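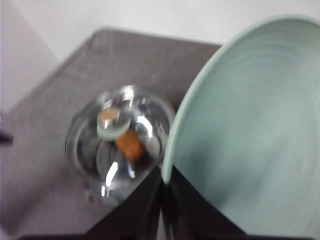 Gray tabletop with a clear glass jar.

Zestano Table Cover by Tumelero
Item no. 349-G

The Zestano is a fitted fabric cover for desks, craft tables and dining tables. It protects the top from scratches and small knocks and takes the clatter out of setting things down. The cover pulls over the edge and is held underneath by an elastic hem, so no clips or tape are needed.

Measure your table before ordering. The cover fits tops up to 36 inches wide with square or rounded corners. The hem needs 6 inches of clear space under the edge on all sides. Tables with a drawer directly below the top will not work, and neither will most drop-leaf tables – see the Kouris flat mat instead.

The fabric was chosen by Clotilde Maillard, who also picked the colors for the Vivorow chair pads. The two lines are dyed separately, so a slight difference in shade between a cover and a pad is normal.

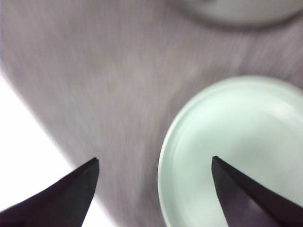 Covers ship folded in a paper sleeve. Fold lines usually relax after a day or two on the table. If they don't, use a cool iron with a dry cotton cloth on top of the fabric. Do not use steam.

Care
Vacuum with a soft brush or use a lint roller. Blot spills right away with a dry towel. Hand wash in cold water and dry flat. Do not bleach or tumble dry. Hot pans need a trivet – the fabric is not heat resistant.

Specifications
Colors: gray, oat, dark green
Maximum width: 36 in
Hem depth: 6 in
Closure: elastic
Backing: none

Ordering
Standard sizes leave our workroom within 18 days. Custom lengths take longer, and orders placed in December are sewn after the holiday break. Custom covers cannot be returned unless there is a fault in the sewing or fabric.

For swatches or help with an odd-shaped table, write to Maja Zawadzka through the contact form. Include the length, width and thickness of the top, and a sketch if the corners are not all the same.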